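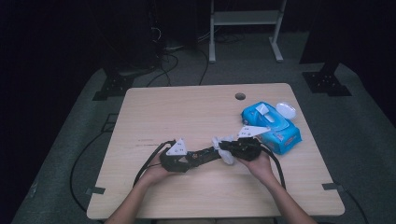
Two hand-held grippers on a light wooden table.

Main page | Contents | Random article | Household life | Log in

Kitchen table

The kitchen table is an item of domestic furniture nominally intended for meals. In Canadian usage the term covers any table within reach of the stove, including those that have long since been surrendered to homework, tax receipts and the repair of small appliances.

History

Before the spread of the separate dining room, most households ate, worked and argued on a single surface. The dining room was supposed to relieve the pressure. It acquired a better table, which was then considered too good to use, and the family went back to the kitchen.

Boris Popescu's survey of rural house inventories, The Scrubbed Board, lists 2,395 tables, of which 164 are entered as "dining." Several of the latter were stored in barns. Popescu draws no conclusion from this, although he mentions it four times.

Materials and finish

Pine and maple were the usual choices. Pine dents readily and keeps a fair record of children learning long division. Maple resists denting and is correspondingly harder to move up a flight of stairs. Laminate tops on chrome legs became popular after the Second World War and were advertised as carefree by people who had not yet tried to get syrup out of the metal edging.

The Sterkden firm offered a drop-leaf model, the Natero, in a single colour described in its catalogue as "neutral." Surviving examples are green.

Social role

Kalliopi Đorđević has argued that the kitchen table is the true seat of household government, the chesterfield being reserved for appeals. Her critics note that her research was conducted almost entirely at her own table. Seating is rarely assigned but is defended as though it were, and guests who take the chair nearest the kettle are generally forgiven by the second visit.

See also: Breakfast nook; Card table; Junk drawer

Last updated: November

Contact us | Copyright Mima Reference | Back to top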